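The Long Bus to Clisden

By a quarter past five on a November morning the parking lot behind the Gidberg bakery already smells of cinnamon, and there are people in green scarves stamping their feet beside a bus that won't leave for another forty-five minutes. They come early because they like coming early. The coffee is free until the driver shows up, and the good seats – the ones over the back wheels, where you can turn around and talk to three rows at once – go to whoever gets there first.

I had been told to bring a blanket, a sandwich and something to sing. I brought the sandwich.

The Gidberg supporters have been riding to away games for 20 years now, ever since the club moved up to the regional league and found itself paired with towns most of its fans had only seen on weather maps. The trip to Clisden is the longest of the season, nearly seven hours each way if the pass is clear, and it is also the one that sells out first. I asked several people why that should be and got several different answers, most of them having to do with pie.

Bent Thoroddsen has been on every one of those Clisden trips, and he was good enough to let me have the window. He is a big, soft-spoken man with a scarf his mother knitted before the club changed its shade of green, so that he always looks a little out of step with the rest of the bus. He doesn't mind. He told me about the first trip, when there were so few of them that they went in two cars and a bread van, and about the year the heater quit outside Ketilsson and the whole bus sang for an hour and a half just to keep moving their jaws.

"We lost that one by four goals," he said. "I couldn't tell you who scored a single one of them. I could tell you every song."

You learn the order of things quickly on a bus like this. Before sunrise you whisper. After the first rest stop you may talk, and somewhere past the reservoir the cards come out, along with tins of shortbread and a bag of oranges that seems to belong to the whole bus. The younger fans sit up front and work on new verses, which are then passed back on scraps of paper to be approved, fixed or (in one case, when I was reading over a shoulder) crossed out completely. There's a raffle for a signed ball. There's an argument over whether last spring's handball was a handball, and I'm told it has been going on since last spring.

The ground at Clisden is called Jistwood, and it is a lovely, creaky old place tucked in behind a row of spruces. It holds 1,000 when everybody breathes in. The home fans stand along the long side, the visitors get the corner nearest the food counter, and the wind comes straight down off the hills and doesn't care who you cheer for. We came through the gate 55 strong and went right to the pies, which are beef and onion, and which deserve every word I had heard about them since before dawn.

As for the match, well, it was a match! Clisden pressed hard from the start and had the better of the first half, and their tall center forward put one in off the post just before the break. Our corner got louder, if anything. Gidberg came back out with more legs, and after a long scramble in front of the goal the ball was bundled over the line by somebody's knee, and I found myself hugging a woman whose name I never did catch and who had gravy on her glove. It finished one apiece. The players came over to the corner afterward and clapped for a good long while, and a couple of them reached over the rail to shake hands with Bent, old scarf and all.

The ride home is a quieter business. The lights go down before the bus is even out of town, and the blankets come out, and I understood then why I should have brought one. Bent shared half of his. Somebody near the front hummed one of the new verses, the one with the bad rhyme, and a few people hummed it back. We rolled in behind the bakery well after midnight, with the bakers just turning on their lights.

Seats for the spring trip to Ketilsson go on sale at the bakery counter in the new year. Bring a blanket.

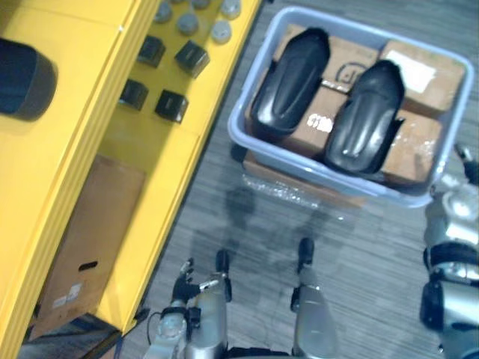 Marguerite writes: I was on that bus, two rows behind you, and I have to stick up for the verse with the bad rhyme. My nephew wrote it and we sang it all the way through the second half! You left out the Clisden folks who brought hot soup over to our corner at halftime, too. They do it every year and they ought to get a mention. We'll have a pot ready for them when they come down to Gidberg.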